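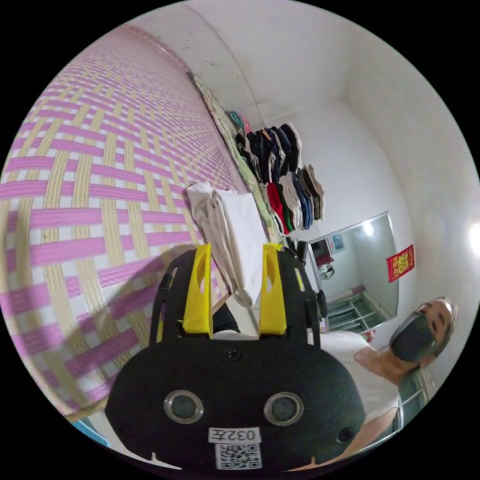
Second week with the Oren hand-held gripper kit from Joltunov. I paid $3,835 Canadian for the pair, case and charger included, and the task I bought it for is folding and stacking clothes.

The hardware is good. The two yellow fingers stay parallel through the whole stroke, and the slanted windows cut in them let you see past the tip to the edge of the cloth. A unit weighs 470 grams on my kitchen scale. My wrist noticed after 90 minutes, so I now swap hands between garments.

Fabric is where the defaults fall short. Grip travel is logged well enough on towels, but thin shirts read as fully closed and the episode gets flagged as empty. Sumaiya Saha at Joltunov sent me a lower threshold - it's one line in the config - and the false flags mostly stopped. That value should be in the manual.

Export goes through Planby, which handles up to 100 episodes per batch and gives no progress indicator. Larger sets have to be split by hand.

I'd buy it again for rigid objects without much thought. For laundry, ask for the threshold file before you start recording. Left-hand calibration drift gets its own post once I have more runs.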